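4.2 Checking the base and cables

1. Switch off the Skurnik controller and wait 30 seconds.
2. Tighten the base bolts in a cross pattern.
3. Push each cable connector home by hand.

Caution: Do not lift the arm by the upper section.

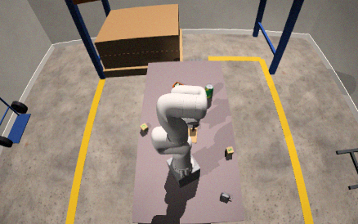

Cable strain shows up first at the lower joints. Check the connectors at the foot of the column, just above the gray base, and repeat the check after 401 hours. Clear any parts from under the gripper before homing.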